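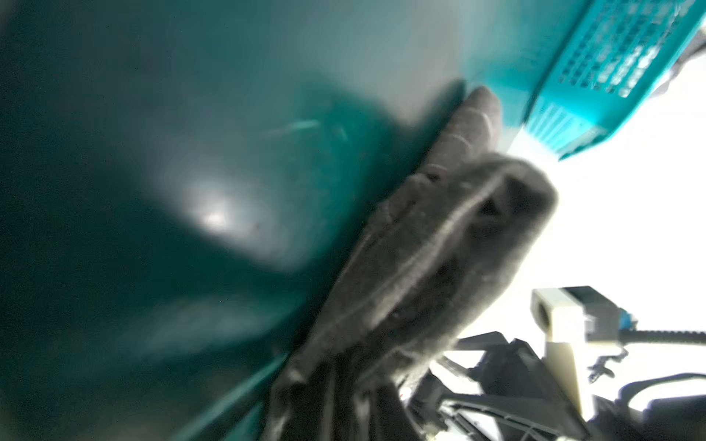
*Glossy teal, with dark gray fabric alongside.*

**Prallasis Short Story Prize opens to entries, with a firm word about length**

2023-01-22. The Prallasis Short Story Prize is open again to writers who have not yet published a book, including those who have been about to publish one for a good many years. Entries close when the library does on the last day of March. The library closes at five, whatever your laptop says.

This is the third year of the prize, which is run by the Prallasis reading room with the small press Atano. Last year it drew 46 stories, of which 41 could be considered. The other five were a novel, two halves of a different novel, a set of sonnets and a complaint about parking. The complaint was well made and has been passed on.

Stories may be on any subject and must be no longer than 3,000 words. The title does not count toward the total. Footnotes do. Writers who have found that very small type makes a story look shorter are reminded that the judges own reading glasses and are not in a mood to use them.

The winner receives the Jabłońska Cup, a modest silver object that has been engraved twice and spelled correctly once, along with publication in *Griteser*, Atano's yearly collection. Up to 70 copies of *Griteser* will be printed this time, an increase decided on after last December's edition sold out in the foyer before the readings had finished. Demand was helped by the rain.

Three judges will read every entry without the writer's name attached. Please leave your name off the story itself, and please do not give it to the main character either. Names go on the entry form, which can be picked up at the reading room desk or asked for by mail.

A few points have come up often enough to be settled here:

- One story per writer. A pen name is still you.
- Stories in translation are welcome if the translator enters too and the two of you are on speaking terms.
- Dream endings are allowed. They have not done well.
- Paper entries should be stapled. Ribbon, wax and scent slow things down.

The shortlisted writers will be invited to read from their work at the spring evening in the reading room. Each reader gets eight minutes, and a bell will be rung at seven. Last year's bell was felt by some to be too gentle, and a louder one has been bought. Admission is free, tea is provided, and the chairs are the same chairs.

There is no entry fee. The judges' decision is final, though in past years it has been discussed at length in the bakery across the street, and there is no rule against that.

Press copies of *Griteser* and requests to attend the spring evening should be sent to the Prallasis reading room, marked "Prize." Mail marked "Urgent" is opened in the usual order.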